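I put off looking for a second car all winter, and then the old wagon failed its inspection and the matter was settled for me. Merja Hämäläinen from my choir had bought hers at Heinonen, out past the rail yard, so that's where I went first, with a thermos and far too many notes.

The man who helped me, Abelardo Domínguez, was very patient (I asked to see the spare tire twice!). He let me drive 3 cars, and I liked the little gray hatchback best – good seats, a heater that means business, and room in the back for the cello if I fold one side down.

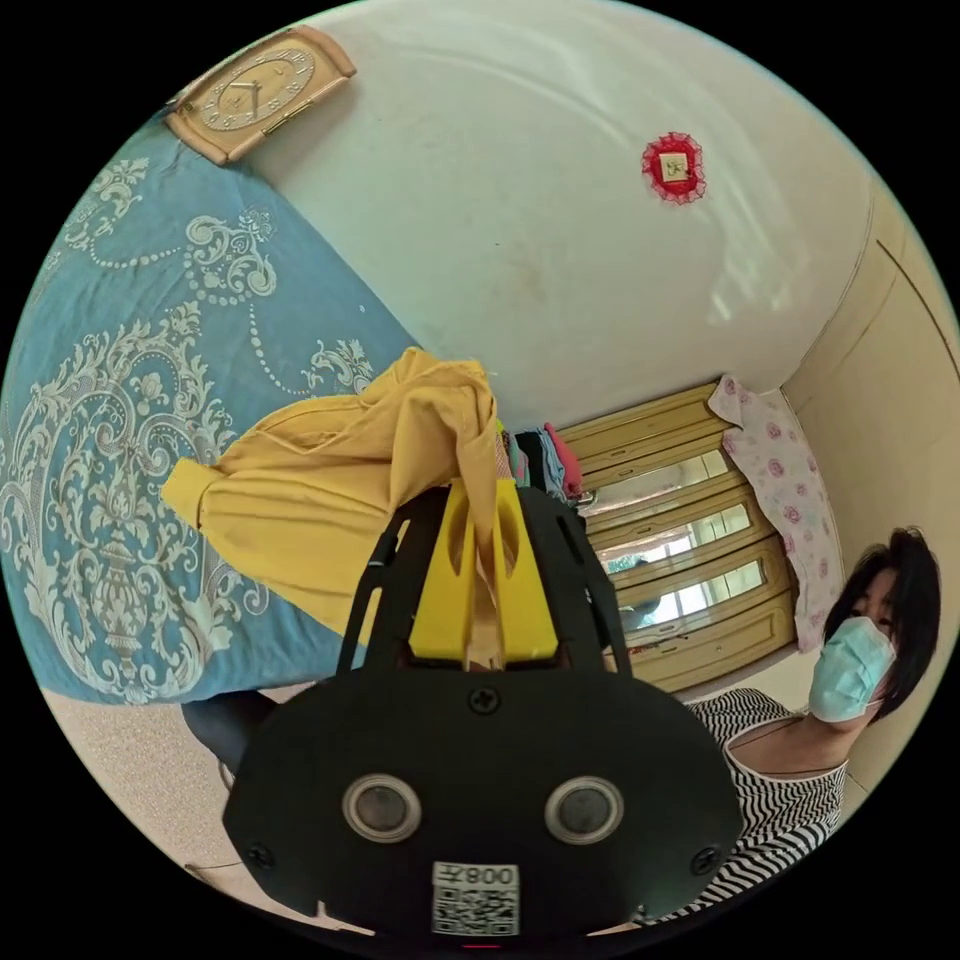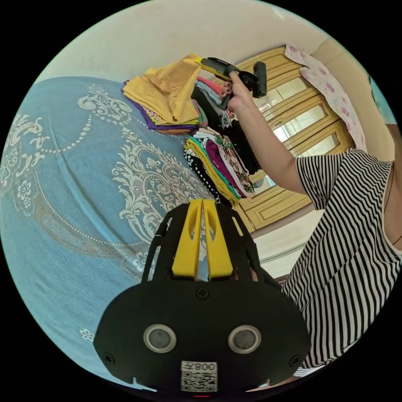
*Photos: Minttu Juntunen*

It had one previous owner and a folder of service receipts, which I sat and read over coffee. The timing belt was done 1,000 miles ago, and they knocked off 267 dollars for the scratch on the rear door. I'd have taken it with the scratch and no discount, but please don't tell Abelardo.

Insurance comes to 125 a month, a bit more than the wagon, and I'm still grumbling over that. I pick the car up next week, and then I need to find floor mats that fit, so if you have a favorite kind do leave me a note.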